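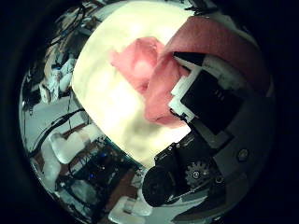

Pink cloth on a cream-white heap, with a gripper at the right.

Week 6: Series fiction and the last book problem

Okay, so last time we left the Dusa books right before the finale, and I promised we'd get to why third volumes make me so nervous. I love this topic (you may have noticed) and I'll try to keep it to one session!

For today you should have read Janby through page 245. If you've got the paperback, stop at the chapter break after the ferry crossing. Kamarul Setiawan wrote the first two as short, quick novels and then turned in a closer that runs 606 pages in hardcover, and I want us to talk about where all that extra room goes. My guess is side characters — the Brakero cousins alone get four chapters — but Thắng Lưu argues in the course reader that it goes to weather and travel, and he makes a pretty good case.

Some things to mark as you read:

Where does the narrator retell something from book one? Check it against the original. The well story changes a lot, and I go back and forth on whether Setiawan meant it.

Who gets the first line of each part? Cao opens part one and then vanishes for ages, which drove me nuts the first time through.

What would you cut? Be mean about it.

Response paper: up to 600 words on one promise the earlier books make and how the last one handles it. Quotes don't count toward the total. Pick a small promise if you can — the missing letter is a lot easier to write about than the war. Upload it before 9 a.m. and bring a printed copy to class, with your page numbers from the hardcover if you have it.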